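**Sorting bins and trays for small electrical bits, what are you all using?**

**mossgate_tinker** wrote, February 23, 2020

Right, I've finally given in. I've got 80 little solenoids from a Farahani clearance lot, plus a carrier bag of switches, connectors and odd springs, and I want to go through the lot properly instead of rummaging every time I need one. The plan is bins round the outside for the different kinds, and a tray in the middle where everything gets tipped out and looked at before it goes anywhere. I've cleared both the white tables and shoved them together to get the width.
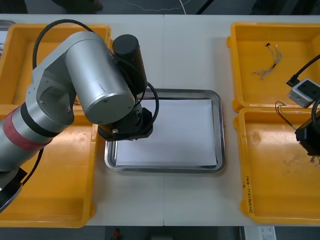 My worry is mostly the middle tray. I had it down as the sensible choice as it's tough and wipes clean, but bare steel is horrible for finding small shiny things on and the noise when you tip a bag of bits in goes right through me. So I've put a sheet of white paper in the bottom, and it covers nearly all of the floor bar a thin strip of metal round the edges. Much easier on the eyes! Trouble is, I can see tiny bits sneaking underneath, and I don't fancy cutting a new sheet every time. Does anyone use something better? Felt? Rubber? I'm happy with the yellow bins, before anybody starts.

---

**kettle_on_again** wrote

Paper's fine, leave it be. Fold it when you're done and you've got a chute for the crumbs, you can't do that with rubber. I've used paper in a baking tin for years.

I would argue about the bins though, sorry. All one colour means you'll be reading labels all day long. Get different colours and your hand learns where to go.

---

**Pennybolt** wrote

Disagree with kettle on the colours. I went down that road with a Bideck set, a different colour for each kind of part, and then I ran out of colours before I ran out of parts. Ended up with two greens and constant mix-ups. Same colour bins with a big fat label on the front, every time.

On the liner: thin rubber mat, cut a smidge oversize so it grips the sides. Verkgate do one on a roll. It does hold on to dust, I'll give you that.

---

**kettle_on_again** wrote

"It does hold on to dust" is carrying a lot there, mine looked like a doormat by October.

---

**mossgate_tinker** wrote

Ha, okay, rubber's a maybe. While you two scrap it out, a different question. What do you do about leads? The bodies sort nicely, it's the wires that knit themselves together in the bin. I've been trying these one at a time in a plastic tray while I decide.

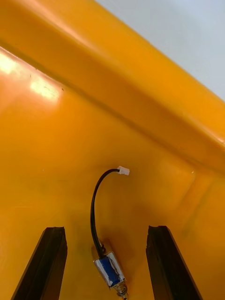 I don't want to snip them short, as I might need the length later on. I thought about a loose coil with a twist tie on each, but that's a lot of twist ties, and I'm also nervous about bending the wire hard right where it comes out of the body. The springs are the other nuisance, they're very good at catching somebody else's lead on the way past.

---

**drawerful** wrote

Small zip bags, one solenoid per bag, done. I bought a box of 2000 when we moved and I'm still nowhere near the bottom of it. Spring can't catch anything, wire stays with its own body, and you can write on the bag. I know it's a lot of plastic but they get used over and over.

---

**Pennybolt** wrote

Bags are all right but you can't see what's wrong with a part through one that's gone cloudy. I lay mine all facing the same way in a shallow bin, leads to the back, never more than 2 deep. Takes longer to put away, but you can lift one out without the whole family coming with it.

---

**kettle_on_again** wrote

Agree with Pennybolt for once, mark the calendar. No hard bends near the body either, I've had wires go on me there.

---

**mossgate_tinker** wrote

Shallow bin and leads to the back it is, then, and bags for the ones with long tails. Paper stays for now. Might tape down the edges and see if that stops the escapees. Has anyone had the Nokov label holders, the clip-on ones? Wondering if they'd grip a rounded rim or just ping off.

---

**drawerful** wrote

Ping off, in my experience. Masking tape and a marker.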